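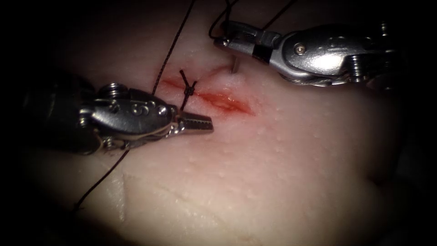 Page 2 of 2

Print this page | E-mail this page

Skills Room Meeting, February 1, 2019 (continued)

4. Stitching pads. One knot tied on the left half of the cut, tails crossed over it, and the needle over at the right-hand end. I do like a short slit for teaching! We agreed to stay with the pale pads from Clolell — 280 ordered, 216 on the shelf by my tally (I'll chase the rest).

5. Thread. Lots of chat about this one. Most of us find the dark brown easier to follow against the pad, so dark it is, and Solness can quote again in August.

6. Tails. Still no agreement on length, carried over.

We use cookies to improve your visit. Accept | Settings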